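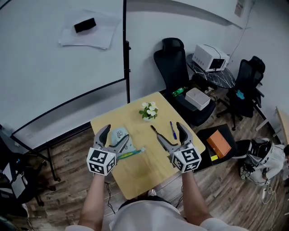 필몬트 학생 로봇 동아리 '바르타', 12월 공개 발표회 개최

필몬트 학생 로봇 동아리 바르타가 한 해 동안 정성껏 준비해 온 '손으로 가르치는 로봇' 프로젝트를 오는 12월 지역 주민 여러분께 선보입니다. 학생들이 그리퍼를 양손에 하나씩 들고 책상 위 물건을 집고 옮기는 동작을 직접 해 보이면, 그 기록을 모아 로봇 팔의 학습 자료로 쓰는 과제입니다.

올해는 부원 17명이 참여해 지금까지 모두 1,479회의 동작을 기록했습니다. 천 가방이나 가위, 펜처럼 어느 집 책상에나 있을 법한 물건을 다루는데, 그중에서도 모양이 자꾸 변하는 천 가방이 제일 까다롭다고 부원들은 입을 모읍니다. 그래도 방과 후마다 모여 서로의 손놀림을 봐 주고, 기록이 마음에 들지 않으면 처음부터 다시 해 보는 모습이 참 대견하고 고맙습니다.

발표회는 금요일 오후 2시 스쿠브스테드 회관에서 열리며, 이웃 학교 스코스콤 로봇반도 함께합니다. 관람객이 그리퍼를 손에 쥐고 물건을 옮겨 보는 체험 자리도 마련했으니 가족과 함께 편안한 마음으로 들러 주시기 바랍니다. 좌석은 77석이고 입장료는 없으며, 체험 신청은 당일 입구에서 받습니다.

문의: 바르타 동아리 홍보 담당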